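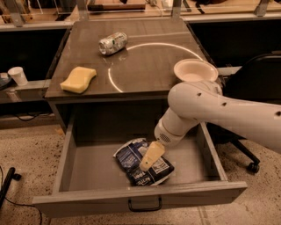

The letter from Arier gave the wine 92 points and did not say who had awarded them. Akua Abugri read it twice, once for the sense and once for the gaps. It spoke of black cherry, cedar, a whisper of smoke, and a single barrel hall where the wine had slept undisturbed. She had been buying for Berkov long enough to know that wine always slept undisturbed in letters. She pulled open the drawer under the dark brown desk, looking for a pen, and found the crumpled bag of crisps, navy blue and white, what looked like the letters TTLE near the bottom. At least a crisp packet had to tell you what was in it. The pen was in her coat.

She wrote "whose points?" in the margin and went down to the tasting room.

Jang had the bottle open already. He ran the shop floor and did the talking at the Thursday evenings, and he liked a wine with a story because a story went out of the door faster than a case of anything plain.

"You've seen the letter," he said.

"I've seen a letter."

"There are only 1036 bottles. They've numbered them by hand."

Akua picked up the bottle and tipped it towards the window. The number was 11.

"That's a very early bottle to send to us," she said. "We're a shop between a bank and a place that mends shoes. Why would we get number eleven?"

"Perhaps they think well of us."

"Perhaps everyone gets number eleven."

He laughed, but he put his own glass down while he did it, and she saw that he had thought of this too and had decided not to go on thinking of it.

She tasted. It was good, which annoyed her. There was the cherry, more red than black. There was some cedar, or there was the word cedar, which she had read upstairs and could no longer be sure of getting out of her mouth. The finish went on for a while and then left a slight heat at the back, like a radiator in the next room. She spat, wrote "warm", crossed it out and wrote "hot".

"Well?" said Jang.

"What do they want for it?"

He told her. She tasted it again with the price in mind and it became thinner.

In February they had gone through all this with Omness. Omness had been a white from a slope so steep, the letter said, that the pickers worked on ropes. Jang had told the rope story every Thursday for a month. People bought it by the half dozen, and then a customer who walked in those parts on his holidays came in and asked, quite politely, which slope it was, since the ones he knew could be managed with a pushchair. Akua had written to the estate. The estate had replied with another photograph of the sunset.

The odd thing was that the man had bought two more bottles on his way out.

"You could just ring Arier," Jang said. "Ask about the points."

So she rang. A woman answered on what sounded like a terrace. Akua asked who had scored the wine.

"It was scored in house," said the woman.

"By the person who made it?"

"By my father. He is very strict."

"And the person who made it?"

There was a pause, and a dog somewhere behind it.

"My father also made it," the woman said. "He would have given himself more but my mother was at the table."

Akua looked at the bottle. She asked about the numbers.

"You have eleven? Then you have the good pen. After thirty or so he used the other one, and it ran. We have had complaints about the ones that ran. Would you prefer one that ran?"

"How many elevens are there?"

"Madam," said the woman, "he is seventy-eight. I don't check."

When she had put the phone down, Jang was leaning in the doorway with his arms folded, trying to look as if he had just arrived.

"Is it a fraud?" he asked.

"I can't tell. She was either completely straight with me or she's much better at it than the Omness people."

"Does it matter which?"

"It matters to the card on the shelf."

She took four cases. It was more than she had meant to take and fewer than Jang wanted. Then she sat down to write the card, and it took her most of the afternoon. She left out the cedar and the sleeping barrels. She put in the red cherry, and after some argument with herself she put in the heat. Under that she wrote: 92 points, according to the maker, his wife present.

Jang read it over her shoulder. "You can't put that."

"It's the only part I believe."

He took it down to the shop and stood it against the first bottle. She heard him move it, and then move it back. By closing time two bottles had gone, and one of the buyers wanted to know whether the wife had a wine of her own.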